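Suchbegriff eingeben Suchen

Zwei Atemzüge vor dem Aufstehen

Solveig Dahlgren unterrichtet seit dem Sommer Atemmeditation in Hurngate. Angefangen hat sie nach einer Kündigung im Juli. „Ich habe schlecht geschlafen und war ständig gereizt“, sagt sie. Eine Kollegin nahm sie mit in einen Kurs bei Fehr. „Die ersten Abende fand ich langweilig.“

Geblieben ist sie trotzdem. Heute zählt sie mit einer Kette aus 108 Perlen, morgens im Sitzen, ohne Musik. Räucherstäbchen mag sie nicht.

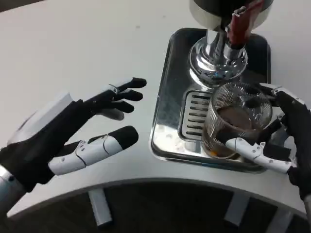
Anfängern rät Dahlgren, eine Handlung auszuwählen, die ohnehin jeden Tag vorkommt. „Bei mir ist es das erste Getränk.“ Ein geripptes Glas mit etwas Dunklem darin, gut zur Hälfte gefüllt, reiche völlig. Man spüre die Rillen, atme aus und trinke erst dann. Im Januar 2021 beginnt ihr nächster Kurs, wieder abends. Mitbringen soll man eine Decke.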